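Robotique de service et automatisation
Notes de cours, deuxième partie : les tâches ménagères
Cletus Esposito

1. De quoi parle-t-on

Un bras industriel soude ou visse toujours au même endroit. La pièce arrive calée, l'éclairage ne change pas, la zone est fermée. Une cuisine n'offre rien de tout cela. Les objets changent de place d'un repas à l'autre, certains sont mous ou fragiles, et le plan de travail sert à tout le monde.

On appellera « tâche ménagère » une suite d'actions dont le résultat peut être jugé par un non-spécialiste : le couvert est mis, l'évier est vide, le linge est plié. Dans ce cours, on se limite à la prise et à la dépose d'objets, avec un seul bras. Les exercices se font en simulation, sous Truvley. 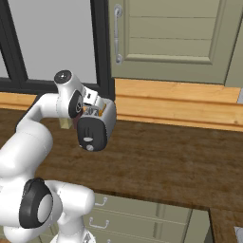
Fascicule 5, page 2

2. Le plan de travail

Pour un bras placé près d'un plan de travail, trois questions se posent avant tout mouvement : ce que la pince peut atteindre, ce que le coude risque de heurter, et ce que le bras cache à la caméra. La troisième est souvent oubliée dans les comptes rendus. Quand l'avant-bras passe devant un petit objet, l'estimation de position se dégrade au moment où l'on en a le plus besoin.

Les placards et les tiroirs à poignée barre se prêtent assez bien à la saisie. La difficulté vient ensuite : il faut suivre l'arc de la porte ou l'axe du tiroir sans forcer. Voir l'exercice Wesham pour la commande en effort.

3. Saisir un aliment

Le pain de mie est un bon cas d'étude. Une tranche est plate, légère et se déforme sous la pression. Posée à plat, elle laisse peu de prise ; tenue par un bord, elle peut plier ou se déchirer. Le modèle rigide employé en simulation ignore ces deux effets, et il faut le garder en tête en lisant les taux de réussite.

Pour la dépose, on distingue l'approche, le contact et l'ouverture de la pince. Si la pince s'ouvre trop haut, l'objet bascule. Trop bas, il appuie sur l'assiette et la déplace.
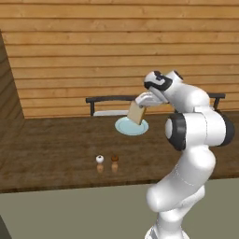
Fig. 2. Tranche de pain tenue au-dessus d'une assiette (simulation).

Dans la série Lynch, chaque politique de commande est évaluée sur 200 essais, avec une position de départ tirée au hasard. On compte une réussite lorsque la tranche repose entièrement dans l'assiette et que les autres objets de la table n'ont pas bougé. Ce second critère fait baisser nettement les résultats. Une salière renversée compte comme un échec.

4. Où en est-on

Sur une action isolée, dans un décor connu, les résultats sont corrects. Ils se dégradent dès que l'on enchaîne : ouvrir, prendre, poser, refermer. La série Stika, qui comporte presque 625 démonstrations, améliore la saisie mais peu l'enchaînement. Le passage au bras réel ajoute le frottement, les reflets et l'usure des doigts.

À la question « une machine peut-elle mettre la table ? », la réponse de ce cours est donc : en partie, lentement, et sous surveillance.

À préparer pour la prochaine séance : proposer un critère de réussite pour le débarrassage d'une assiette, puis indiquer quels capteurs permettraient de le vérifier. Une page au maximum, schéma compris.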